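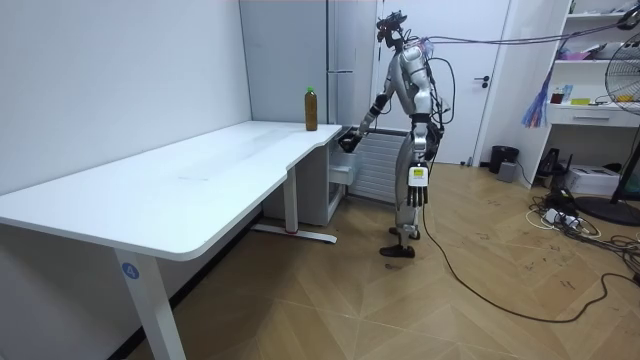

Eigentlich wollte ich nur eine halbe Stunde bleiben. Am Ende saß ich bis kurz vor sechs in der Teeküche von Kutico, mit zwei Frauen aus dem Büroservice, die sich gegenseitig ins Wort fielen und mir dabei mehr über Automatisierung erzählt haben als drei Fachtagungen zusammen. Ihre Namen wollten sie nicht lesen, das war die Abmachung, und die halte ich natürlich ein.

Die Ältere ist seit 15 Jahren im Haus. Sie kennt noch die Zeit, als die Post mit dem Wagen über die Flure geschoben wurde. Seit dem Frühjahr läuft bei ihnen ein Humanoider mit, erst nur in den kleinen Büros, und er soll lernen, was abends so anfällt: Flaschen von den Tischen holen, Becher einsammeln, liegen gebliebene Sachen wegräumen. »Ich hab gedacht, na toll, jetzt trainiere ich meinen Nachfolger«, sagt sie und lacht, aber nur halb. Ob sie das immer noch denkt? »An manchen Tagen schon. An den meisten denke ich: Kind, jetzt greif doch endlich zu!«

Die Jüngere rollt da mit den Augen. Sie ist vom Lager herübergewechselt, dort arbeiten sie schon länger mit Stakier, dem System, das die Kisten sortiert. »Da fragt kein Mensch mehr, ob das komisch ist. Das Ding stapelt, ich kontrolliere, fertig.« Beim Humanoiden sei das anders, weil er durch die Räume geht, in denen man selbst sitzt. Man mache ihm unwillkürlich Platz. Sie habe sich schon bei ihm entschuldigt, als sie ihm im Weg stand, und die Kollegin bestätigt das mit großer Freude.

Und die Arbeit selbst, frage ich, was ist jetzt anders? Erst mal mehr Papier – beziehungsweise mehr Tablet. Für jeden Durchgang wird eingetragen, was geklappt hat und was nicht. 130 Einträge hatten sie im November, die Jüngere hat es nachgesehen. »Früher hab ich den Tisch abgeräumt. Heute schreibe ich auf, wie er abgeräumt wurde«, sagt die Ältere. Das sei körperlich leichter, der Rücken danke es ihr, aber sie vermisse das Fertigwerden. Einen Raum hinter sich zuzumachen und zu wissen, der ist jetzt ordentlich.

Geld gab es auch, das soll nicht untergehen: rund 100 Euro im Monat mehr für die zusätzlichen Aufgaben, dazu eine Schulung bei Van Rooij, 5 Tage, bezahlt. Die Jüngere fand sie super, die Ältere fand das Essen super. Schriftlich zugesagt ist außerdem, dass bis zum Ende der Testphase keine Stelle wegfällt. Und danach? Schulterzucken auf beiden Seiten. »Das hätte ich gern genauer«, sagt die Ältere, und zum ersten Mal an diesem Nachmittag redet keine dazwischen.

Im Frühjahr soll der Standort Trolside dazukommen, und die Jüngere hat sich schon gemeldet, um die Leute dort einzuarbeiten. Die Ältere bleibt, wo sie ist. Sie hat mir noch einen Kaffee eingeschenkt und meine Tasse hinterher selbst in die Spülmaschine gestellt.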